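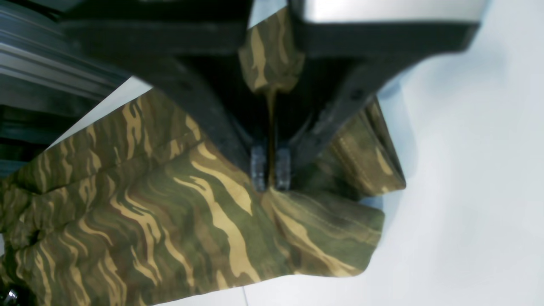

## Section 2: Folding and storing patterned field garments

2.1 This section applies to camouflage shirts, jackets and trousers issued from the Lotham clothing store. Plain garments and waterproofs are dealt with separately. Staff should read the whole section before handling stock for the first time.

### Before folding

1. Clear the folding surface and wipe it with a clean cloth. Allow the surface to dry fully.
2. Check that the garment is dry, paying particular attention to seams, cuffs and waistbands. Damp garments must go back to the drying room.
3. Empty every pocket. Items found are to be placed in a marked envelope and handed to the stores supervisor, Concetta Messina.
4. Read the size label and the stock number. Where either is missing, set the garment aside and complete Form 39.
5. Inspect the stitching along each seam. Loose threads may be trimmed with small scissors. Open seams are to be recorded as repairs and are not to be folded into stock.

**Note:** Striped patterns in tan, olive and brown conceal small tears and stains very effectively. Inspect the cloth under the bench lamp, first on the outside and then with the garment turned inside out.

### Opening out a bunched garment

6. Take hold of a single layer of cloth near the middle of the garment and lift it gently. The folds beneath will begin to separate under their own weight.
7. Find the nearest seam and follow it by hand to a hem, collar or cuff.
8. Lay the garment down again along that seam and smooth the cloth outwards with the flat of the hand.
9. Repeat until no creases remain trapped beneath the upper layer.

**Caution:** Do not pull on a pocket flap, button or drawcord in order to open out a garment. Fastenings torn off in this way are charged to the section as damage.

### Folding shirts and jackets

10. Fasten the front of the garment completely and lay it face down, with the collar away from you.
11. Fold one side towards the centre of the back, then lay the sleeve straight down along the fold. Repeat on the other side. The sleeves must not cross.
12. Bring the hem up to the base of the collar.
13. Turn the garment over. The size label should be visible at the neck. If it is not, unfold the garment and begin again from step 10.

### Folding trousers

14. Fasten the waistband and lay one leg on top of the other, with the inside leg seams together.
15. Flatten the thigh pockets by hand. Pocket contents missed at step 3 are most often found at this point.
16. Fold the hems up to the waistband, then fold once more in the same direction.

**Note:** The printed stripes do not run parallel to the seams and must not be used as a guide for a straight fold. Always work from the seam.

### Shelving

17. Stack garments by type and size, with the folded edge facing the aisle.
18. Place shirts and jackets in Bay 53. Trousers are kept in the bay directly opposite.
19. Enter the quantity on the shelf card and initial the entry. Alterations to the card are to be struck through once and initialled; correction fluid is not permitted.
20. Garments awaiting repair go in the Moltulska bins by the door, each with its repair slip pinned to the collar or waistband.

**Caution:** Do not compress a stack in order to fit more garments on a shelf. Hard creases weaken the cloth along the fold and may mark the print permanently. Surplus stock is to be taken to the overflow room.

### Refolding

Garments which remain on the shelf are to be taken down each April, shaken out and refolded along different lines. The date of refolding is entered on the reverse of the shelf card.

### Queries

Questions about repairs should be addressed to Hsin-yi Cheng, extension 247. Requests for additional shelf cards, repair slips or copies of Form 39 should be made to Cheuk-hei Au at the issue counter.

Section last revised 5 October 2023.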